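Home About Archive Contact

Filed under: Work, Warehouse life

The arm on the returns bench

I've worked in returns at Flarnon for long enough that people ask me where the tape is before they look for it. We take back sporting goods for a few online shops. Somebody in another state buys a racket, doesn't like it, mails it to us, and we decide whether it goes back on the shelf, into the outlet pile, or into the dumpster. Most of my days have been spent standing at a counter opening other people's boxes.

My sister asked me in December whether the robots had taken my job yet, and I gave her a short answer and then thought about it the whole drive home. So this is the longer answer.

Open tennis balls are one of the worst things we get. A sealed can is easy. You check the seal, scan it, and it's gone. An opened can can't be sold as new, so we check the balls, put them back in the tube, put a lid on if we have one, and they go out in bulk to clubs and schools that don't mind. It's dull and it's hard on the hands. The balls roll. The plastic tubes get crushed in the mail and don't stand up straight. On a bad day after the holidays we had 200 cans on a pallet and two of us on the bench, and by lunch my thumbs were done.

When management said they were bringing in an arm for the ball bench, the reaction was mixed. Khang Vi had been at a place that automated packing and he told us how it went there, and it wasn't a cheerful story. Shu-fen Mak wanted to know who would be blamed when it dropped something. I mostly wanted to know if I'd still get my break at ten. These all seemed like fair questions to me and none of them got answered at the meeting.

The arm came with a program called Serelus, which runs on a laptop at the end of the bench. The two people who set it up were with us for 19 working days. They put up the pale backdrop behind the counter and moved our shelving, and they asked for the scanner cart to live somewhere else, so for a while nobody could find the scanner cart. I had expected them to talk only to the supervisors. They didn't – they spent a lot of that time watching Agustina Salinas, who is the fastest of us, and asking her why she did things.

Some of what she does she couldn't explain. She tips the tube a little before a ball goes in. She picks up the tube by the neck end if it's lying down. She never reaches across a ball to get to another one. She'd been doing it for years and had never said it out loud, and there she was having to put it into words for a person with a notebook. She came back to the break room and said she felt like she'd been asked how to walk.

The job as the arm does it has the same parts as ours. The tube starts out either lying down or standing up, the balls are out on the counter, and it all has to end up together. Setting out the starting positions is a person's task. It used to be mine in the afternoons. You put the balls down in different places, you don't make a neat row, you stand the tube or lay it over, then you step back behind the tape line and press the button.
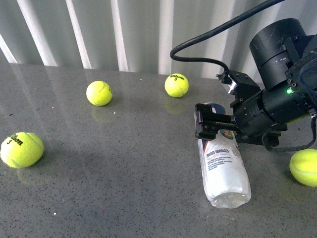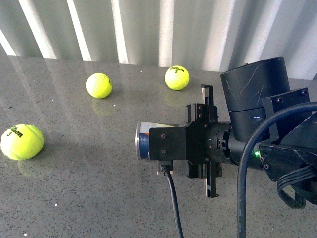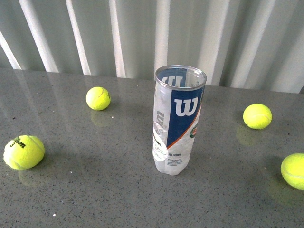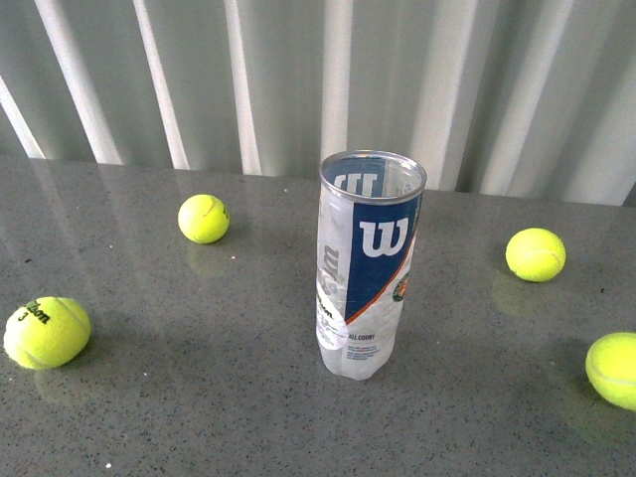

The ball bench. The arm is in the first two; the last two have the tube standing with four balls around it.

I've looked at those more than I expected to. The counter in there has been wiped down about as often as any surface in the building and it still collects little white bits from the boxes. The cables hanging off the arm bothered me for the first week. I kept wanting to tie them back, and I was told, politely, to leave them alone because the wrist needs the slack.

The tubes give it the most trouble. They're clear plastic, they're shiny, and a lot of them have been stepped on by the time we get them. The balls are bright and round and it finds those without much fuss. A crumpled tube on a shiny counter is another matter. In the first month it would sometimes close on nothing, wait, and go back to the start, and one of us would walk over and do that can by hand. There's a count of those on the laptop. The worst day we had was 101 stops. I was on that day. I did as many cans as I would have done without it, plus the walking.

It's better than that now. It isn't faster than Agustina and I don't think it's supposed to be. It goes at one speed, first thing in the morning and at four in the afternoon, and by four in the afternoon I am not going at one speed.

What changed for us is mostly in small stuff. Here is what I've noticed, in no order.

My hands are better. I used to go home and run them under warm water before I could cook. I don't do that much anymore.

I stand less in one spot, and I walk more. Shu-fen has a step counter and says she has noticed it too. The old bench had a rubber mat and a radio and you could get through a shift talking. Now whoever is on the ball bench is alone behind the tape, and the rest of us are over at rackets and shoes. I miss the talking. I told our supervisor, Hường Âu, and she moved the shoe table so that it faces the bench, and that helped some.

The job title changed. It says "cell operator" on my schedule, and the pay went up a little, less than I hoped. Two people who were temps through the busy season weren't called back this year. I don't know if that's because of the arm or because the volume was down. I asked, and I was told it was volume. I'm writing it down here because any post about how well this has gone would be leaving something out if it skipped them.

Training is different. When I started, an older coworker stood next to me and I copied her. New people now get a morning with the laptop and an afternoon with me. Đạt Mạc was the first one to learn it that way around. He's good at reading what the screen says is wrong, better than I am. He'd never closed up a can by hand until the arm was down for a part, and then he had a long day. I've asked that everybody new does one week by hand first. Hường said yes to two days.

And the shop talk has changed. People used to complain about customers. They still do, but now there's a second complaint, about the arm, and we say "she" for it, and I couldn't tell you who started that. Khang refuses. He calls it the machine. He also volunteers for that bench more than anyone, so make of that what you want.

There's talk of a second one, for shoes. A sales person from Filteck came through with a tablet and a video, and we all stood around it. The shoes in the video were new and they were all the same shoe. Ours come in with mud in them, and one time a lizard. I said so, and she wrote it down.

I would like us to be asked earlier this time. With the ball bench we were told once it was bought, and the useful conversations all came afterward, standing around with the setup crew. Agustina could have told them on day one that the tubes would be the problem. She did tell me.

So, to my sister: no, I still have the job. It has a different name and a different sore spot – it's my feet now. I bought better shoes with the first month of the raise. From the outlet pile, with the employee discount, and one of the laces was missing.

Filed under: Work, Warehouse life

Older post Newer post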